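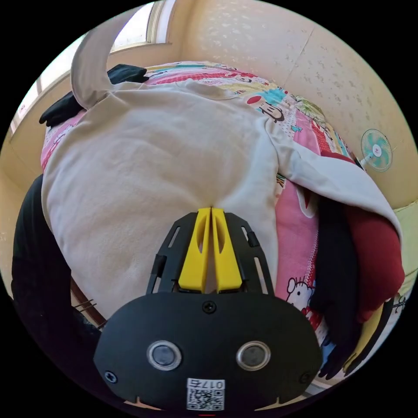 Folding clothes on the bed: frequently asked questions

Flanach Home Help, laundry and tidying pages
Last updated Thu 18 March

Do I need a table to fold on?

No. A made bed does the job for most households and saves your back if the mattress is at a decent height. Pull the doona straight first so there are no lumps under the clothes.

Does a patterned cover make it harder?

A little, for small items. Socks and kids' undies get lost on a busy print. Plain jumpers and trackies show up well against bright colours, so start with those if you are new to it.

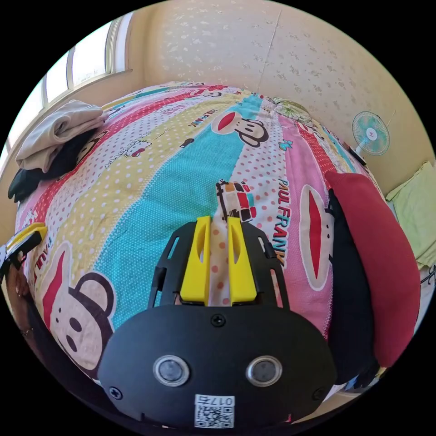 Striped cover with a folded beige piece sitting on black fabric at the upper left, and the pillows along the right side.

Where should the pillows go?

Along one side or up at the head. Leave the middle of the bed free. Dark clothes and dark pillows are easy to mix up, so look twice before you call the job finished.

How do I fold a fleece windcheater?

1. Lay it face down and smooth it from the neck to the hem.
2. Bring one sleeve across the back, then fold it down so the cuff points at the hem. Fleece bunches at the elbow, so flatten it with your palm. 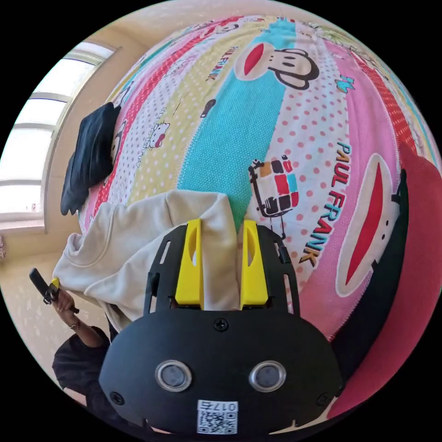
3. Do the same with the other sleeve.
4. Fold the sides in, then fold the hem up to the neck.

Should I sort by colour or by person?

By person, in a shared house. Khurram Qureshi wrote in to say he sorts by drawer, which also works if everybody has their own chest of drawers.

What about bulky things?

Leave them until last. A thick fleece or a throw takes up half the bed on its own – put it to one side in a loose pile and deal with the thin layers first.

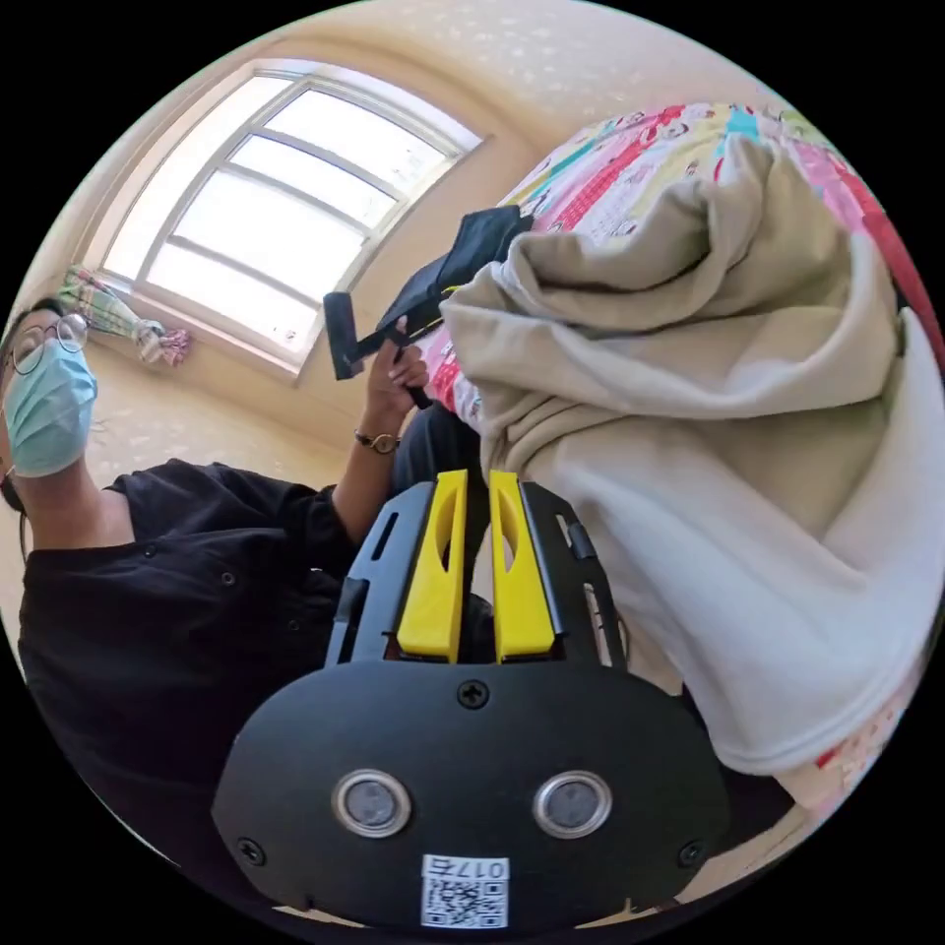 If it still won't fit in the drawer, roll it from the hem and stand it on its end at the back. Rolled fleece springs open a bit, so pack something firm next to it. Jeans are good for this.

Can I leave folded clothes on the bed overnight?

You can move them to a chair. Piles left on the doona usually end up on the floor.

Can I send in a question?

Yes, use the contact form and mark it for Phyllis Horrocks. Replies can be slow in July.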